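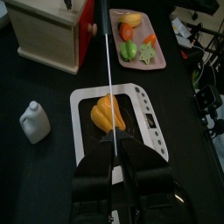
Attachment 1, wrist camera, right arm. Pepper on the cooktop, gripper over it.

Home Tickets Shared Builds Parts Swap Log In

Ticket: right arm stops short on the pepper
Opened by: Hema Thomas
Build: Kakell, two-arm table, back bench
Status: open, then closed, then open

What happens
I tell the right arm to take the yellow pepper off the toy cooktop and put it on the cutting board. It lines up over the pepper very nicely, thinks about its life, and throws a position timeout. The left arm does the same job with the same pepper and has no complaints. I would like to avoid a kitchen where only one of the cooks works.

What I tried first
- Power cycled everything. Felt productive.
- Reran the home routine on both arms. Left was fine. Right said it was fine, which I no longer accept as evidence.
- Swapped the yellow pepper for the green one. Same timeout, so at least it isn't personal.
- Raised the timeout from 3 to 11 seconds. Now it fails more slowly.

Reply, Nelu Bucur
Look at the white cable in your attachment. It comes straight down the middle of the view and crosses the pepper. If the grasp finder is working off that camera it may be seeing two half peppers and trying to be fair to both. Tie the cable back before you touch any code. Also, what is the grip force limit set to? The Histedar config ships with something silly.

Reply, Hema Thomas
Force limit was 70, now back to the number Saturnino wrote on the wall. Cable tied back with a strip of hook and loop. Eleven runs, three timeouts. Better, in the way that a smaller leak is better. Closing this before it gets worse.

Reply, Hema Thomas
Reopening. It got worse.

Reply, Saturnino Gallardo
Please don't close tickets out of optimism. Send a view from the head camera with both arms in it and leave the toys where they are. I want to see where each gripper sits when you call the ready pose, and what the right one has to get past on its way to the cooktop.

Reply, Hema Thomas
Ready pose, toys untouched. The cheese on the cooktop is mine, I was testing a theory.
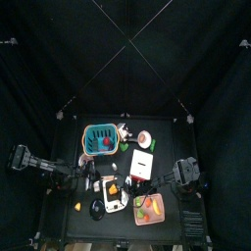 What we think is going on
Saturnino's reading, which I'm typing up so he can't change it later:

1. The right gripper is parked close to the white box. In the planner the box is a solid lump with a fat safety margin, so the arm starts every move already "touching" something. It then spends its timeout looking for a polite way out.
2. A black cable loops down from the right gripper toward the pink board. The planner has no idea cables exist. I have some sympathy.
3. The left gripper is near the cooktop before it even starts. That would explain its excellent record.

To do
- Move the white box to the back corner, or delete it from the collision map and hope. (Move it, Hema. S.G.)
- Shorten the black loop and clip it along the forearm. Rosalinda has the Brateck clips in her drawer and wants the leftover ones back.
- Change the right ready pose so it clears the box by a hand's width.
- Put the timeout back to 3.
- Rerun on Saturday with the left arm switched off, so it can't help.

Reply, Yoon-hee Seol
If you edit the ready pose, save it under a new name. The Tran demo loads the old one and I have it working for the first time since April.

Reply, Hema Thomas
Saved as ready_right_b. Box moved. Waiting on clips. Leaving this open, as instructed.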